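July, kitchen cell, sim side. Entry continues from the Worbridge notes on approach heights.

Went through the draft handling rules again before the next batch of pick tasks. The Skundberg rule set was written for bench work and assumes a flat surface with open space on all sides. A sink basin breaks that assumption. Changes agreed so far:

- Approach from above the rim, never across it. Minimum clearance between finger tips and rim stays at 25 mm until the descent starts.
- Faucet spout gets its own keep-out volume. Do not merge it with the counter volume – the planner then treats the whole back rim as blocked and gives up.
- Speed drops to the slow profile before any part of the gripper is below rim height.
- Two failed grasps on the same item ends the attempt. Log it as a fail, reset, move on. No third try by hand-tuning the pose.

Current task is ginger and lime out of the basin, one at a time. The order is fixed in the task file and has to match the order in the log. Last batch had mismatches and Bogdan (the log checker) rejected the lot.

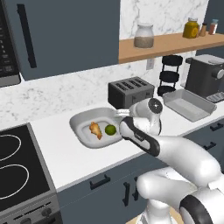 Does the keep-out rule for the spout still apply when the task never calls for the faucet?

It applies to every run in which the gripper enters the sink area. The volume is tied to the fixture and stays active whatever the task file says. The only exception is a task that names the faucet as its target, and that needs a separate sign-off line in the header.

Stop conditions, restated because the old sheet had them in two places with different wording: contact force over the limit, joint within 2 degrees of its stop, or loss of pose estimate on the target. Any one of these halts the arm where it is. Retract is a separate command. An automatic retract after a halt was in the old Tasetti scripts and should be removed wherever it turns up.

Simulated runs count toward release only if the contact settings match the reference file. More than 600 runs in the archive have no settings hash. Leaving them in place, marked as not valid for release.

Open:

- Rim height is taken from the model. Need a measured value for the real counter before the rule carries over.
- Grasp width limits for irregular items. Ginger has no useful single diameter – using the narrowest section for now.
- Sheet revision number still wrong in the footer.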